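3. Materials and layout

3.1 Blocks

The sorting set used in this study was drawn up to separate two properties that are usually confounded in commercial shape toys, namely color and outline. In the Feketti and Blomqvist sets, which we used in the pilot, every outline comes in a single color, so a participant who sorts by color also sorts by outline and the two strategies cannot be told apart. The present set crosses the two. Four colors (yellow, red, green, blue) are combined with a small number of outlines, and the same outline may occur in more than one color.

All blocks were made in plastic from models drawn for the study. The models share one nominal height, so that height carries no information about the class of a block. The outlines differ in how easily they can be told apart from the side. A cylinder looks the same from every direction in the horizontal plane. A star prism changes its apparent width as it is turned, and a heart prism seen from its rounded end can be mistaken for a cylinder at low viewing angles. For this reason the layouts were always recorded and judged from above the level of the board.

No sanding or coating was applied after production. We considered smoothing the top faces, where the ridges are most apparent, but a trial batch showed small changes in the size of the points on the star prisms. Surface texture was therefore left as produced and treated as a constant of the set. Blocks with visible damage to a point or rim were replaced before the next session.

3.2 Board and table

Blocks were laid out on a rectangular hardwood board glued up from strips of alternating tone. The board was chosen over a painted panel after the pilot, in which glare from a white surface made the yellow blocks hard to outline. Wood gave lower glare but introduced a second problem. The strips form parallel bands, and bands of this kind can act as a ruler: a participant may line up blocks with a joint between two strips without intending to form a group. We return to this point in Section 5.

The board rested on a perforated blue table. Its position was marked at two corners and checked at the start of every session. The table surface was left uncovered on all sides of the board, and a block that came to rest on it was scored as out of bounds.

3.3 Starting layouts

Each trial began from a scattered layout of eight blocks, two of each color. Layouts were generated by drawing positions at random and then applying two constraints. First, every block had to lie fully on the board. Second, at least one pair of blocks had to stand close enough to be read as a group by an observer who was given no instruction. The second constraint was added after the pilot, where layouts without any close pair were sorted almost entirely by color and gave no information about the effect of nearness.

The generator produced 1303 candidate layouts. Of these, 1258 met both constraints and were kept in the pool; the remainder were discarded without replacement. Each participant received 30 layouts drawn from the pool, in an order fixed before the session.

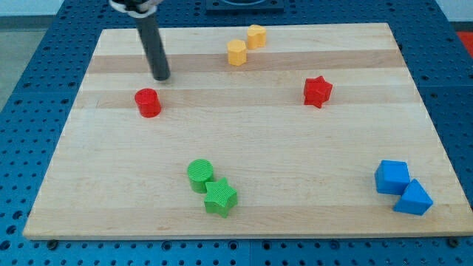

Figure 2. Blocks on the hardwood board. The two yellow blocks (octagonal cylinder, heart) stand close together and the two green blocks (cylinder, star) touch; the red cylinder and the red star are apart.

Figure 2 illustrates the distinction between a color pair that is near and one that is separated. The yellow and green pairs each join two different outlines, so nearness and color agree while outline does not. The red blocks match in color only. Under the scoring rule of Section 3.4, the green blocks count as a contact pair and the yellow blocks as a near pair.

3.4 Scoring of groups

Three relations between blocks were scored. A contact pair is one in which the sides of the two blocks touch. A near pair is one in which the gap is smaller than the width of the narrower block. All other pairs were scored as separate. The gap was measured between the closest points of the two outlines at board level. Center distances were not used, as they overstate the separation of star prisms, whose points extend well beyond the body of the block.

Layouts were scored in the Cilora annotation tool by two raters working independently. The raters saw the board from an oblique view, in which the far edge appears shorter than the near edge, and the tool corrected for this before any gap was computed. Overlap in the view was not accepted as evidence of contact. A block standing in front of another can hide part of it even when the two are clear of each other, and raters were told to consult the overhead record in such cases.

The raters disagreed on 193 pairs. Most of these involved a star prism with one point directed at its neighbor, where a small rotation changes the relation from near to contact. Disagreements were settled by measuring the gap on the overhead record, and the measured value was used in all analyses. Pairs scored as contact and pairs scored as near were pooled for the main comparison and are reported separately in the Grekex supplement, together with the position and rotation of every block in the pool.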